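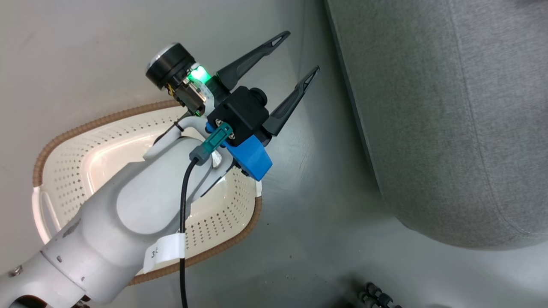

Atelier Stetness, avril, 14 h 30

Carnets > Atelier Stetness > Rangement > Avril

Reprise du rangement après la pause. On suit toujours la méthode Jamosico : chaque chose reçoit une place fixe, chaque place reçoit un nom, et on ne touche plus au plan pendant deux semaines. Sur le papier, très bien. Je note quand même que le plan a été dessiné par des gens qui n'ont jamais cherché une clé Allen ici à 18 h.

Visserie : reversée dans les casiers Tagle. Les tiroirs du bas frottent déjà. 159 euros le meuble, j'attendais mieux. La notice annonce 2000 ouvertures sans jeu, je demande à voir. J'ai mis un peu de paraffine sur les glissières, ça passe pour l'instant.

Étiquettes : imprimées ce matin, en papier. J'avais demandé du plastifié. Avec les doigts gras ça ne tiendra pas jusqu'à l'été. Et « Divers 2 » n'est pas un nom de tiroir. On y a déjà mis des colliers de serrage, un foret émoussé et le chargeur que tout le monde réclamait hier. À renommer ou à supprimer, je penche pour supprimer.

Câbles : enroulés en huit et pendus par longueur. Proposition du projet Prilel de les classer par usage, je ne suis pas convaincu. Une rallonge sert à tout le monde et finirait dans trois catégories. On reste à la longueur, à rediscuter si quelqu'un a un vrai argument.

Abrasifs : les feuilles neuves étaient mélangées aux usées. Triées, les neuves à plat sous une planche. Plusieurs gondolent malgré tout, l'armoire est contre le mur nord et je soupçonne l'humidité. Personne n'a mesuré. Prendre l'hygromètre du bureau avant d'accuser le mur.

Balayage fait. Solvants pas traités, il manque le bac de rétention, commande non confirmée.

À faire :
- relancer pour le bac
- refaire les étiquettes en plastifié
- noter qui sort du plan, et où il pose les choses à la place

Contact | © Atelier Stetness | Haut de page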